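Fludach Ridge Trail Run
Course Safety Inspection: Checklist and Comments
Inspection stage: pre-event, full course walk
Course sections: Start Area to Yusof Creek; Yusof Creek to Prokero Saddle; Prokero Saddle to Finish
Lead inspector: Rizal Jugah
Field limit under current permit: 1500

Status codes: S = satisfactory; A = action required before race day; N/A = not applicable.

1. Start area

1.1 Emergency vehicle access kept clear from the main gate to the start line: S
1.2 Start chute width and barriers: A
Comment: The left-hand barrier line narrows too soon after the arch. Move the final five panels outward to meet the fence line.
1.3 Public address audible at the rear of the assembly area: S
1.4 Toilets placed clear of the runner queue: S
1.5 Drinking water supply tagged and tested: A
Comment: Tag missing from the second tank. Supplier to re-attend.

2. Yusof Creek section

2.1 Creek crossing, footing and hand line: A
Comment: The hand line is sound, but the upstream anchor has worked against the bark and must be re-slung with a protective sleeve. Crossing to be marshalled from both banks. If water reaches the painted mark on the gauge post, the alternate route via the fire trail applies and runners are to be told at the start.
2.2 Overhanging and fallen timber: S
Comment: One fallen limb at marker 37 has been cut back to the edge of the track.
2.3 Directional markers visible from both approaches: S
2.4 Radio contact with race control: A
Comment: No reception in the gully below the crossing. A relay operator is required on the spur.

3. Prokero Saddle section

3.1 Exposed edge, taped and signed: S
3.2 Loose rock on descent: A
Comment: The top switchback remains unstable. Overtaking is to be prohibited between the two yellow signs and the briefing notes amended accordingly.
3.3 First aid post, shelter and stretcher: S
3.4 Cut-off point clearly signed, with transport for withdrawn runners: A
Comment: Signage is in place. The minibus booking has not been confirmed in writing.

4. Mandatory equipment and finish area

4.1 Equipment check tables staffed for 30 minutes before each wave: S
4.2 Thermal layer, whistle and head torch listed in entrant information: S
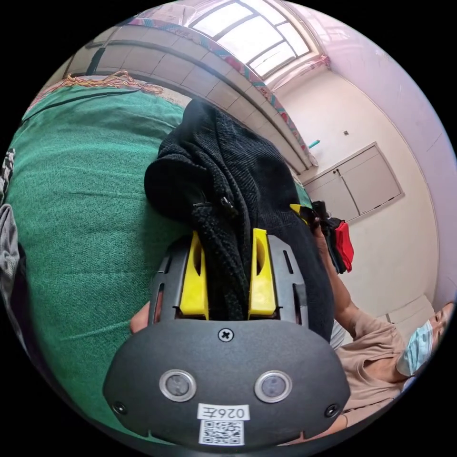 4.3 Spare foil blankets held at the finish: A
Comment: One carton on hand. A second is to be held at the saddle post.
4.4 Pladis Oval car park, pedestrian separation: S
4.5 Sweep procedure and final runner count: S
Comment: Sweeps are to report by bib number at every checkpoint. The course is not to be closed on a verbal estimate.

Items marked A are to be re-inspected by Sunday and initialled by the lead inspector. Items 2.1 and 3.2 must be closed before the start is authorised.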